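June, 7:40 am, soap bench notes
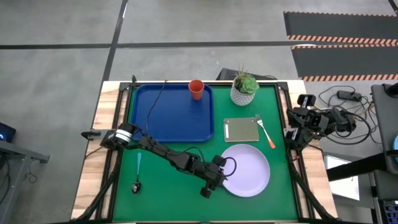
Green mat, blue tray, orange cup.

OK so the Stellell batch finally unmolded clean!! I let it go 2 full days before touching it (I know, I know, I usually cave the first night) and the corners came out sharp. Top still has a bit of soda ash. Faisal Rajput says steam it, I say leave it, it'll plane off when I trim the bars anyway.

Recipe as poured: 2000 g oils, 252 g lye. Same olive/coconut/shea split as the Nornska bars except I swapped the castor for more olive, and I kind of miss the castor. Lather is thin and a little slimy on the tester end piece. Put it back next time.

Fragrance: the cedar one from Drirero. It sped up on me like crazy, I had maybe a minute between light trace and pudding, so forget any swirl with this stuff. Smells great though, way less pencil shavings than out of the bottle.

Things to sort out:

- stick blender is getting warm at the neck, use short bursts
- relabel the lye jug, the marker is rubbing off
- ask Faisal if he still has the Nakajima cutter or if it went to his sister's

Moved the Nornska bars to the back rack, end grain out. Weighing one again next week. The pH strips are in the drawer with the twine, for whoever was looking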